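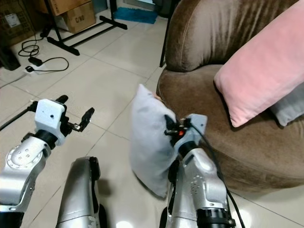 Kumberg Guest Lounge, Workplace Check: Two-Arm Tidying Robot
Area: seating, tiled floor
Shift covered: 6:40 a.m. to close
Status key: OK / Fix / Ask

1. Floor cables coiled and kept out of walking routes — Fix
Loose cable and a power strip on the tiles. Move to the wall and cover. Repeat from the October check.

2. Cartons and stands stored away from seating — Fix
The cleaning crew used to shift these as they went. Now that the robot does the cushions, the job is on no one's list. Add it to the opening round.

3. Grippers release soft items when stop is pressed — OK
Tested 4 times with a pillow.

4. Pillows and cushions kept off the floor during handling — Ask
Staff re-cover any that touch the tiles. Laundry wants to know whether that counts as their work or the lounge's. Drullora contract does not say.

5. Staff trained on stop and restart — Fix
3 people on the late shift still not signed off. They have been waiting for a day colleague to restart it.

6. Lifting and bending reduced for staff — OK
Fewer sore backs reported. Two attendants said they now spend the time standing and watching the robot, and would like a stool.

7. Hours and duties explained in writing — Ask
The Kumsa notice says no hours will be cut. It leaves out who covers the seating when the robot is down. Last outage ran 40 minutes and the front desk did it.

8. Noise at guest seating — OK

Score: 93 on the Celta form, which has no line for items 4 and 7. Both go to the site manager with this sheet.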